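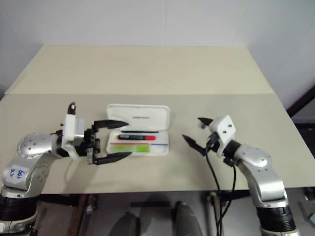
4. Setting up a trip in Clitell

4.1 Before you start

You need a booking reference, the surname on the booking and a working email address. References for Plunholm ferry crossings have eight characters. References for Atstead guest houses have six and always begin with a letter.

Trips can be set up on a phone or a computer. The steps are the same on both, but on a phone the side menu is hidden until you tap the three lines at the top left.

4.2 Adding the first booking

1. Open Clitell and sign in.
2. Choose New trip from the side menu.
3. Type a name for the trip. The limit is 50 characters, including spaces.
4. Enter the first and last day of travel. Overnight crossings count as two days.
5. Select Add booking, then type the reference and surname exactly as they appear on the confirmation.
6. Select Find. The booking is shown within a minute.
7. Check the departure point and the number of travellers, then select Save.

Note: If error 1038 is shown, the reference and surname do not match. Hyphens and accents in the surname must be left in.

4.3 Adding rooms, transfers and day tours

Repeat steps 5 to 7 for each further booking. Bookings are sorted by start time and cannot be moved by hand.

Sutter coach transfers do not have a reference. To add one:

1. Select Add booking, then Other.
2. Choose Coach transfer from the list.
3. Enter the pick-up stop and the time printed on the ticket.
4. Set the gap before the next booking. The default is 80 minutes. Do not set a shorter gap where the transfer meets a ferry, as check-in for foot passengers closes well before sailing.

Caution: Clitell does not tell the coach operator about changes. If a ferry is moved to a later sailing, the transfer must be changed with the operator and then edited in the trip.

4.4 Saving the trip for use without a signal

There is no mobile signal for most of the Plunholm crossing. Save the trip to the phone before boarding.

1. Open the trip and select Keep on this phone.
2. Wait until the grey arrow turns green.
3. Switch on flight mode and open each ticket once to check that the barcode loads.
4. Switch flight mode off.

A saved trip is not updated while the phone is offline. Timetables change in October, and trips saved before the change must be saved again.

4.5 Sharing a trip

A trip can be shared with up to 2 other people. Select Share, enter the email address and choose View or Edit. People with View access can open tickets but cannot see prices or payment details.

To stop sharing, see section 7.3.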